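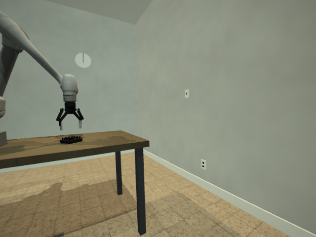 Search this forum Enter keywords Search

Automated part handling at Uvness: consequences for bench staff

Lovisa Hägglund
The management of the Uvness site has asked that questions on the automated handling project be collected in one place, and I am opening this thread for that purpose. Posts will be read by the project group at Mirano before the next consultation meeting in November.

The plan is as follows. The arm will take over the picking and placing of small studded blocks at the assembly tables. The task is being worked out in simulation first, and no arm will be installed on the floor until that work has been accepted. Of the 40 people now employed at the benches, 22 spend most of the shift on placing. Their employment is not affected. Their duties will be, and the purpose of this thread is to establish in what way.

Please state your department if it is relevant to your question.

H. Ljungberg
Bench assembly, evening shift. I would like the term "duties" to be made more precise. The information sheet lists "supervision of automated equipment" as a new task. It does not say whether the person supervising also keeps a bench of his or her own. Those are two different jobs, and the second one is considerably heavier than what we do at present.

Lovisa Hägglund
The current proposal is that one person supervises and does not keep a bench. I agree that the sheet should say so, and I will request a correction.

hazem_erraji
I work on the simulation side and can answer technical questions within reason.

On workload, I would ask colleagues to keep in mind what is being automated. The blocks are light, but each of them is picked up between finger and thumb, turned to the correct orientation and set down. A person on a full shift does this 300 times an hour. The occupational health service has raised the matter repeatedly, and wrist complaints are the main reason staff ask to be moved to other work. A gripper that closes on the edges of a block relieves people of the part of the job that causes the complaints.

H. Ljungberg
With respect, the movement described is also the part of the job in which faults are found. A worker who handles a block notices a burr or a damaged stud by touch, without setting time aside for it. I have seen no provision for this in the documents. If inspection becomes a separate step, someone will have to do it, and I expect it will be done by eye and under time pressure.

Liv Skjelbred
Quality department. I support the point made by H. Ljungberg. Our records do not show how many faults are caught by hand at the bench, for the simple reason that such parts are put aside and never entered. We would be comparing the new process with figures that leave out a portion of the present work. I propose that bench staff log rejected blocks for 3 weeks before any decision is taken.

hazem_erraji
I have no objection to a log, although I would regret any delay. The simulation does not include damaged parts at this stage. Every block in it is sound.

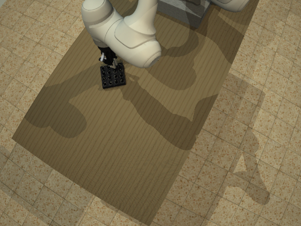
What we vary is the position of the block on the table, its angle and the approach of the arm. Shadows and lighting matter a great deal if a camera is to locate a dark part on a wooden surface, and this has taken up more of our time than the gripping itself. Damaged studs could be added later. I would need samples from the floor — a description over the telephone is of little use for modeling.

Nhàn Từ
Day shift, bench assembly. I can provide samples. There is a box of rejected blocks under the counter next to the tool store, and it is emptied at the end of each month, so please let me know before then.

I wish to add that I do not share the general concern. I have done placing work for many years and would welcome a change. My question is about training. The sheet states that training will be offered "as needed." Who determines the need? Colleagues on the evening shift cannot attend courses held at 10 in the morning without losing sleep, and in the changeover to the Zuvley labeling system this was overlooked.

H. Ljungberg
That is correct. The evening shift was trained by the day shift, in passing, at the time clock.

I have no wish to speak against those who want a change. I maintain, however, that a change of duties on this scale calls for a written agreement on pay grade. Supervision is graded higher than placing in the existing pay table. The sheet is silent on this too.

Lovisa Hägglund
I have noted the following for the project group:

- correction of the sheet regarding supervision and bench work
- log of rejected blocks, as proposed by Liv Skjelbred
- training during paid hours on both shifts
- pay grade for supervising staff

I am not in a position to comment on the last item before the personnel office has given its view.

Liv Skjelbred
Log forms will be placed at each bench tomorrow. Please record the type of fault and whether it was found by sight or by touch. Names are not required.

hazem_erraji
Nhàn Từ, I can collect the box at the 2 p.m. shift change if someone at the tool store is able to hand it over.

Nhàn Từ
I will be there. Please bring something to carry them in, as the box itself has to stay.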